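Project report, July. Module: Robot Learning, group project with the Skoststead simulator

## What we set out to do

Our project looked at one small question that we ended up caring about a great deal: if a robot hand learns to pick up cups entirely in simulation, does it help to let it feel its way around the rim before it closes? We called the method with the extra feeling step Isah, and the plain version, which goes straight for the grasp, Hetel. Both share the same network and the same training data. The only difference is a short pause near the cup where Isah reads the fingertip contacts and is allowed to correct its wrist before it commits.

Cups sound dull until you try them! They have thin walls, they slide, and a finger that arrives a little too low will push the whole thing along the table. We kept to handleless tumblers in plain colours, with one arm working over a white table, and all the renders in this report come from that setup. In the one below, the hand has the pink cup by its rim, just above the tabletop and next to the mint one. 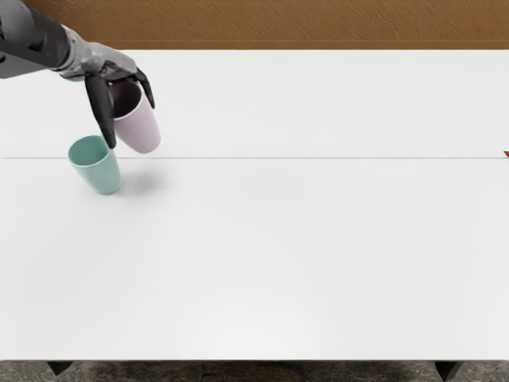
## How we trained it

We collected 690 demonstrations by teleoperating the arm inside the simulator, using a control script named Sultent that an earlier group had left behind (thank you, whoever you were, the comments in it were lovely). Of these we kept 400 for training, after throwing out the ones with long hesitations or a bad start position. Four of us did the driving, and our styles were different enough that we shuffled everything before splitting it.

The policy takes in the camera view, the joint angles and the contact values, and gives out a short run of arm and finger movements. Training was done overnight on the department machine. Our first attempt learned to hover beautifully and never close the hand, which we traced to a scaling mistake in the finger commands. Fixing that one line was the best afternoon of the whole project.

## Testing

Each method got 200 trials with new cup positions. A trial counted as a success if the cup was lifted clear of the table and put down again upright. The part we watched most closely was the approach, when a finger comes down beside the wall of a cup and a small error in the wrist matters most.

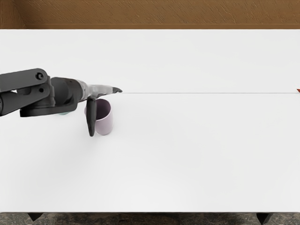

Isah did better than Hetel overall, and the gap was widest when two cups started close together. Hetel often nudged the neighbour on the way in, while Isah tended to notice the early contact and shift across. We were thrilled with that, as we had never shown it a correction on purpose; it must have picked the habit up from our own clumsy driving.

It was not better everywhere. With a single cup in open space the two were nearly level, and Isah was slower every time. It also had a funny failure where it corrected one way, then the other, and carried on until the trial timed out.

## What we would try next

We would love to limit the number of corrections and see whether the timeouts go away. Cups with handles are next on the list, then a slightly rougher table surface, as ours may be too kind to sliding objects. The trained weights and our notes on Sultent are in the shared project folder for next year's group.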